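From: Chaltu Teshome
To: Vavcombe printmakers list
Date: June 3, 2022
Subject: Re: Kero portfolio, paper and edition size

On the 1st Wondimu Tekleab wrote:

> Can we settle the edition before I order? I have 454 sheets of the
> cotton paper in the flat file and would like to keep a third of them
> for November. Also, does the title page count as a print?

Wondimu, the edition is 29, plus the artist's proofs. The title page is letterpress and doesn't count as a print, but it does need the same paper. Tedevero wants one full set for their study room -- that comes out of the proofs.

Where things stand:

1. Eleven people have confirmed. If you are printing on Moges's press, book it through him and bring your own blankets.
2. Sheet size is 11 by 15 inches, image size up to you. Leave a margin at the bottom for the signature. Pencil only.
3. Still life is the shared subject again. Flowers, glass, a clock, whatever you like, in any process except digital.

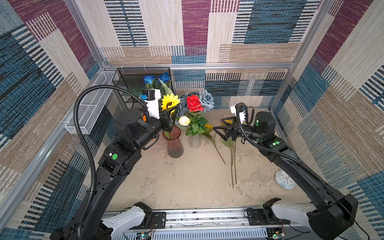 4. Interleave with glassine before you deliver. Two of last year's aquatints offset onto the sheets above them and had to be reprinted.

The box maker has quoted $39 a box, cloth spine, no foil. I think we should take it. Objections to me off list, please.

Chaltu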